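About Us

Tutlow supplies and maintains meeting-room furniture for offices, training centers and shared workspaces. The company was set up in Drandville by Lowri Morris and now looks after furniture at 40 sites. Work is divided into three areas: supply, fitting and surface care.

Supply and fitting

The standard product is a round meeting table with a white top, sold under the name Sayce. It can be ordered plain or with a power and data strip set flush into the top. The strip is specified per room. A typical order asks for two universal sockets, network, audio, VGA, USB and HDMI, so that older laptops and projectors can still be connected. Cutouts are made before delivery. No cutting is done on the customer's site.

Rectangular tables, side units and lecterns are supplied to order. Lead time is 30 working days from signed drawings.

Surface care

Most call-outs to meeting rooms concern drinks. White tops show tea and juice quickly, and residue left under a cup will hold dust. Our written procedure for spills is as follows. Power to the strip is switched off at the floor box if liquid is near it. Cups are moved to a coaster or mat. Liquid is taken up with a dry absorbent napkin or paper towel, working away from the strip and toward the near edge of the table. The area is then wiped with a damp cloth and a neutral cleaner and dried. Abrasive pads and solvent sprays are not used on any of our tops. 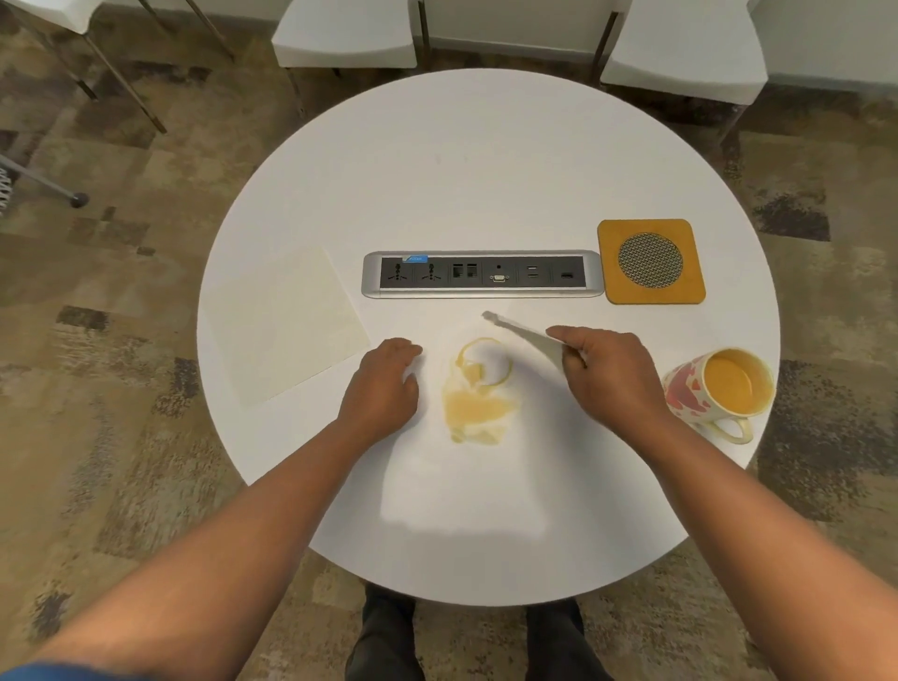

Spill on a white round table with inset power and data strip. Napkin in hand, mug to the right.

Streaks after the first wipe are normal on a white top and are removed at the damp cloth stage. Dried rings are treated with warm water for 5 minutes before wiping. Marks that remain are recorded on the room sheet and checked at the next visit.

Carpet beneath tables is inspected during the same visit. Patterned carpet in mixed beige, brown and gray hides drips well, so the check is made by touch as well as by eye.

Contracts

Care contracts run for one year from September. Each covers nine scheduled visits, a set of coasters and mats for every table, and replacement of damaged strip covers. Sites with more than 30 tables are given a named technician. Furniture from other makers can be included after a survey.

Room records are kept in Asex, our in-house register, which lists each table by room, top finish, strip layout and date of last service. Customers receive a copy after every visit.

Page last revised Apr 25, 2019.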